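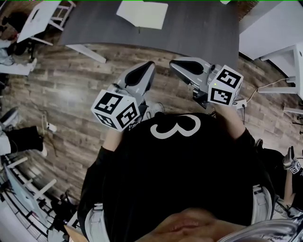
Fig. 1. Black long-sleeved shirt with a white "3" on the chest.

Section 4: Making Your Own Team Shirts

Numbers are the best part of the whole kit! Once you've pressed your first one you'll be looking around the house for other things to put a number on. This section covers big single numerals for the chest or back, using the Wasance heat press and the cut-vinyl sheets. If you haven't leveled the press yet, go back to Section 2 and do that first.

What you need

Wasance press, plugged straight into a wall outlet
Vinyl sheet, any solid color
Cutting mat and the short blade
Weeding hook
Cover sheet (the slippery tan one from the accessory pouch)
Lint roller
A shirt, washed and dried with no fabric softener

Choosing a shirt

Cotton takes vinyl beautifully, and cotton-poly blends do nearly as well. Long sleeves work just as well as short ones, only remember to fold the sleeves back so they don't slide under the plate. Dark shirts with white numerals are a lovely place to start — every edge stands out, so you can see right away how clean your cut is.

CAUTION: Do not press nylon, rain gear, or anything with a waxy coating. It can melt onto the plate.

Cutting the numeral

1. Open the Numbers folder and pick a style. Bakhtiari is wide and blocky and very forgiving for a first try. Stuscombe is narrower, with small notches in the corners.

2. Set the height. For an adult chest, start at 8 inches. For a child's shirt, start at 5.

3. Turn on Mirror. The screen will show your numeral backward, and that's what you want.

4. Lay the vinyl on the mat shiny side down and smooth it from the middle out.

5. Set the blade to 2 and press Cut. Keep your hands clear until the carriage parks itself on the left.

6. Peel away the extra vinyl with the hook, working from a corner. Leave the clear backing on!

NOTE: The loops in a 6, 8, or 9 like to hang on. Lift them last, once the outside is gone.

Pressing

7. Set the dial to the temperature printed on your vinyl package and wait for the green light. A cold press needs about 10 minutes.

8. Run the lint roller over the chest, both directions. Then press the bare shirt for five seconds to get the creases out.

9. Fold the shirt in half lengthwise and pinch a crease down the center. Open it up again, and there's your guide line.

10. Place the numeral with its top edge three inches below the collar seam, clear backing facing up. Check it from a step back. Adjust. Check again.

11. Put the cover sheet on top and close the press for the time on the package.

12. Open the press and let the shirt cool until you can rest your palm on it, then peel the backing slowly at a low angle. This is the fun bit!

CAUTION: The lower pad stays hot after the light goes out. Keep small children and pets out of the room for 80 minutes after switching off.

If an edge lifts

Lay the backing down again, add the cover sheet, and press for another five seconds. If the same corner keeps lifting, look for a seam or button under the pad. Moving the shirt half an inch is often enough.

Washing

Wait a full day before the first wash. Turn the shirt inside out, wash cold, and hang to dry. Our tester Setareh Safavi has put one Flirnville club shirt through 108 washes and the numeral is still on, a bit softer at the corners.

Replacement cover sheets are listed in Section 9 under part 100.

Section revised 07/11/2025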